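The Kpodo Place

by Delali Ansah

March 7, 2025 · 7 min read

40 shares · 8 comments

The moment Elikem Abugri turned off the Pusberg road and the van dropped into its first real pothole, I knew I was going to love this one. I had loved the last one too, and the one before that (the bungalow with the goose), but this was different. There were hedges on both sides so tall and so wild that they'd met over the top, and we drove through green light with twigs squeaking down the windows.

"Mind the paint," said Fiifi from the back.

"It isn't your paint," said Elikem, quite cheerfully. He had worked for Clundetti for twenty-two years and the van looked as if it had been with him the whole time. On the dashboard was a folder with LOT 523 written on it in marker pen, and under that, in smaller letters, *Kastel, formerly Kpodo, house and land*.

I'd read the particulars so many times I could have sung them. Forty acres! A stream, an orchard "in need of attention", a barn with most of its roof, and a house that somebody's grandfather had designed himself after a holiday by the sea. I had been living over a launderette since August with all my seed tins stacked in the bath, and my brother Fiifi, who was putting in half the money, had been living with a spreadsheet.

He'd kept my surname out of the spreadsheet and used his own, Fiifi Nyarko, at the top of every page. (Same mum, different dads, same terrible knees.) There was a column for drainage and a column for fences. There was a column headed "Delali's reasons", and he'd left it very narrow.

The hedges stopped and there was the house, white and round at one corner like a boat that had changed its mind. I think I squeaked.

"Don't squeak," Fiifi muttered. "You squeak and it goes up."

"It's an auction," said Elikem. "She can squeak all she likes until the day."

A woman was already standing by the gate in enormous wellingtons, eating an apple. She held out the hand without the apple in it and said she was Mercedes Londoño from the next farm down, she had the key, and was either of us frightened of bulls? Fiifi said he didn't think so. She said good, there wasn't one, but she liked to know what sort of people she was getting.

We did the land first, because Elikem said people who did the house first never got as far as the stream. I'd have walked it all day. The top field was lumpy and full of larks. The orchard was a complete disaster and I wanted to hug every tree in it! Half of them had fallen over and carried on growing from the ground, and Mercedes told me the names old Mrs Kpodo had called them, which weren't the names of apples at all but of her aunts.

"That one's Comfort," she said. "Hardly any fruit. Lovely in a pie."

Fiifi was stamping on the ground with his heel and writing things down. He stamped all the way along the bottom hedge to the stream, and then he stopped stamping, and when I got there he was crouched on the bank with his notebook shut.

"There's trout," he said.

"Is there a column for trout?"

"No." He didn't look up. "There isn't, is there."

I left him to it. I've known my brother for thirty-six years and I know when he's best left with a fish. 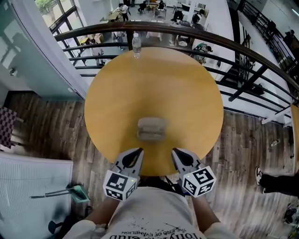 The price was the thing, of course. Elikem gave it to me straight while we waited for Fiifi to come up from the stream: the guide was low because guides are always low, a man called Chak-lun Lo had been round twice, and Mr Lo had brought a surveyor. I went a bit cold at that. We'd gone upstairs by then, to the balcony on the round corner, where the rail goes sweeping along in one long curve of dark wood with the black bars running under it, and there was a round wooden table pushed right up against it. I sat down on the floor beside the table like a child. A bottle of water was standing at the far side of it, up against the railing, and I remember thinking that whoever put it there had the right idea, that's exactly where you'd want your drink, out at the edge with the whole big bright room below it.

"What does Mr Lo want it for?" I asked.

"Holiday pods," said Elikem.

"What's a pod?"

"A shed with a kettle."

Mercedes had come up behind us. She leaned on the rail with her elbows and finished her apple, core and pips and everything. "He's a nice man," she said. "He asked me where the bus stop was. I'd rather have neighbours who stay the winter, but he's a nice man."

I told her everything then, I couldn't help it. I told her about the launderette and the seed tins, and the squashes I'd grown on the fire escape, and how I wanted to put the aunts back on their feet, or at least prop them up, and sell at the Pusberg market on Saturdays, and have bees. I must have talked for a quarter of an hour. Elikem went away and checked a gutter. When I'd run out, she thought it over.

"Can you reverse a trailer?"

"No."

"Can he?"

We both looked out of the tall window. Fiifi was coming up through the orchard with wet trousers, wet to the thigh, carrying one shoe.

"He can learn," I said.

"I'll teach you both. Sunday mornings. You'll hit the gatepost, everybody does, it's a very forgiving gatepost." She wiped her hands on her coat. "That's if you get it. If you don't, you can come and learn anyway."

I did cry a bit then, but only for the length of time it took Fiifi to get up the stairs.

He stood in the doorway, dripping on the threshold, and got out the spreadsheet, which had suffered. He peeled the first page off the second. He looked at the stretch of valley from the stream to the road, and at the barn and what there was of its roof, and then he took the pen from behind his ear and leaned on the door frame to write.

"How far over the guide can we go?" he asked me.

"You know how far. You did the sums."

"I did them before lunch." He scratched something out. "I'd allowed for a new car. We don't need a new car. We could have a trailer."

"Seven o'clock start, Sundays," said Mercedes. "Bring both shoes."

Elikem came back from the gutter to say that it was mostly moss, good thick moss, and did anybody want to see the cellar? There was a rumour of a cellar. He'd never found the door himself, in four visits, but Mr Lo's surveyor had heard something hollow under the pantry.

Well, I was down those stairs before he'd got the torch out.

8 comments · Share this story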